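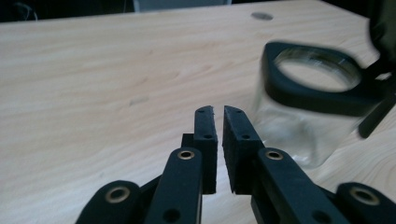 Rhea Mangubat is not convinced the price makes sense. Paying $412 a month to rent two plastic grippers, she wrote under the launch notice, only pays off if the recordings are good enough to train a robot on, and the seller has yet to show that they are.

The seller is Indell, which opened orders on 6th March for its Lerkelum kit. The offer is simple: a person holds one gripper in each hand, does an ordinary chore at a table, and the recordings go back to Indell to be cleaned up and returned as training data. No robot is needed until the end.
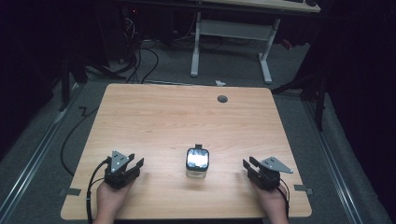

Two hand-held grippers and a lidded glass jar on the work table.

Indell says its library already holds 1,013 recorded tasks, 19 of them involving glass. It doesn't say how many were thrown out along the way, or how a robot arm did with what was left. Rhodri Skyrme, who runs sales for the kit, would only say that results from a first customer, Pritchard, are due in November.

That is a long wait for buyers asked to sign up now. The rental runs for a minimum of 55 days, cleanup is billed separately – the rate is given on request – and rival Ponau lets customers keep their raw files. Indell has not said whether it will do the same.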